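Friday, 7.40am, cider shed, Fluvitthorpe

Second pressing of the perry fruit. Cold in here, gloves on, so excuse the writing. Balthasar's batch is still ticking over in the back, mine stopped dead overnight again. Third time this season. Airlock level, no movement at all.

Checked gravity before touching anything: 1,315 on the Drasus meter. Nonsense. It's reading in the wrong scale or the battery's on the way out. Glass hydrometer next, and that sits where I'd expect for a half-finished perry. Note to self – stop trusting the meter first thing when it's been on the cold sill all night.

So, what's different between his and mine:

- same fruit, same trees, picked same week
- his sat in the loft nearly a fortnight before milling, mine went straight through
- his pomace stood overnight, mine didn't (ran out of buckets)
- yeast nutrient: he used none. I used the Etico stuff, the packet opened last year

I'd have bet on mine going better. Eldana thinks it's temperature and nothing else, and she's probably right as my vessel is the one by the door. Moved it in next to the boiler wall, wrapped it in the old blanket. Will look again at four.

Milling notes. Stöckli mill jammed twice on the hard ones. Halved everything over egg size by hand after that and no more jams, but it's slow. 600 ml of free run juice off the first cheese before any pressure went on, tasted sharp, quite a lot of tannin, drying right at the back of the tongue. Second cheese softer. Third I forgot to taste.

Ripeness test is still the weak bit. We keep saying "press near the stalk" and everybody presses differently. Perry pears rot from the middle out so a firm skin tells you very little. I want to cut one from every crate and write down core colour, even if it's only pale / tan / brown. Takes a minute a crate. Eldana has drawn up a sheet, pinned by the scales, please use it and not the back of an envelope. 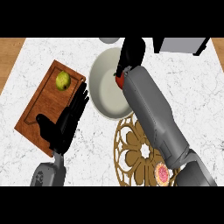

*Notes: Eldana Demissie*

Eldana's point from yesterday, copying it in before I lose it: an eating pear is no guide to a perry pear. We both learned on dessert fruit and it's given us bad habits. Dessert pear you pick hard and ripen indoors, and you want it sweet and juicy. Perry fruit can be horrible to eat and still make the best drink. So stop rejecting crates on flavour. Reject on core colour and smell only.

Afternoon, 4.10. Movement! One bubble every 20 seconds or so, blanket was warm to the hand. Did not add anything else. Tempted to, didnt.

Weighed the spent pomace before it went to the pigs, 1,598 g from the small test cheese. Started with 2,000 g of milled fruit so that's a rubbish yield, about a fifth out as juice. Balthasar gets far better from the same press. He builds thinner layers and waits between turns, I crank it down in one go and the juice has nowhere to run. Will do the next one his way and weigh again.

To do
- new battery, Drasus meter
- throw out old Etico packet
- scrub press cloths, they smell of vinager
- more buckets!!
- ask B. if he's racking in December or leaving it on the lees till it clears
- label the two vessels properly, chalk keeps rubbing off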